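From: Yu-ting Shih
To: Old House Heating list
Date: December 24, 2023
Subject: Re: Radiators upstairs lukewarm, downstairs roasting

Hello Bekham, and hello everyone else who is hiding from the wrapping paper tonight,

You wrote:

> We're in a 1934 two-storey with the original cast iron rads and a
> boiler that went in a few owners ago. Hot water, one pump in the
> basement. Since the cold set in, the downstairs has been lovely and
> the three bedrooms barely get warm. I've bled the upstairs rads and
> got a bit of air out of one of them, nothing from the others. The
> contractor who came by says the boiler is undersized and wants to
> quote on a new one. Before I spend that kind of money, does this
> sound right to anybody?

It could be right, but I'd be slow to sign anything. If the boiler were too small for the house I would expect the whole place to be a bit chilly on the worst nights, downstairs included. You say your living room is lovely (roasting, according to your subject line!), so the heat is being made all right and the trouble is more likely in how it gets shared out. We went through very much the same thing at our place, and I'm going to tell you the whole saga, so put the kettle on.

Our house is a bit newer than yours but the piping is the same idea, big old mains running around the basement ceiling and a riser up to each bedroom. When we moved in, somebody had added a kitchen rad and teed it in very close to the pump, with no balancing valve on it at all. Water is lazy and takes the easy road, so that one rad and its neighbour in the hall were getting far more than their share. The back bedroom was so cold that my mother slept in her toque when she came to visit, and she let us know about it at breakfast.

What fixed it was a long weekend of fiddling and no new equipment to speak of. Look at the pressure gauge first, with the system cold. Ours was sitting at 8 psi, and for a two-storey house you generally want 12 or a little more, or the water won't properly reach the top of the upstairs rads and you'll keep bleeding them and getting nothing. That may well be why only one of yours gave you any air. If it's low, have a look at the feed valve, which on ours had quietly gummed itself shut. Mine was a Hanar and the replacement was the cheapest part of the whole business.

Once you've got the pressure up, bleed everything again, lowest floor first, pump off. Then comes the balancing. Open every valve in the house fully, let it run for a couple of hours, and go around feeling the pipe going in and the pipe coming out of each rad. Anything hot at both ends is getting too much flow, so close it a little -- a quarter turn, no more -- and leave it alone until the next day. I know how tempting it is to keep tweaking. I wrote every change on masking tape stuck to the rad, and there is still a piece behind the hall one that I can't reach.

As to the valves themselves, go gently. If a handle won't budge on a valve that old, don't put a big wrench on it. The packing nut may want a drop of oil and an evening to think it over. I snapped a stem in the dining room and had to drain the lot, in the first week of a cold snap, and I'd like to spare you that.

If you do end up talking about a new boiler anyway, ask for a proper heat loss calculation, room by room, in writing. The fellow we used at Costero did ours in an afternoon and told us our boiler was, if anything, too big. I'd be curious what your contractor based his opinion on.

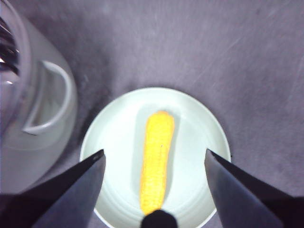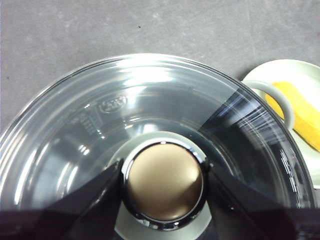
One more thing on balancing, and then I'll let you go. Put a cheap thermometer in each room, at the same height and away from the windows, and check them at the same hour every morning before anyone has been up and about. Don't judge by the kitchen, where supper throws everything off. Even a single pot with a glass lid on it, a lid much like the one in the second photo, puts out enough warmth and steam to make you think you've solved the problem when you haven't. Bedrooms with the doors shut will tell you the truth. In the end ours all came within 3 degrees of each other, apart from the back bedroom, which has two outside walls and a draughty window I have been promising to deal with since June.

Do let us know what the gauge says, and whether there's a valve on each of your risers down in the basement, as that would make your life a good deal easier. If you can get a picture of the piping near the pump, I'd love to see that too.

Merry Christmas to those who keep it, and warm toes to all,

Yu-ting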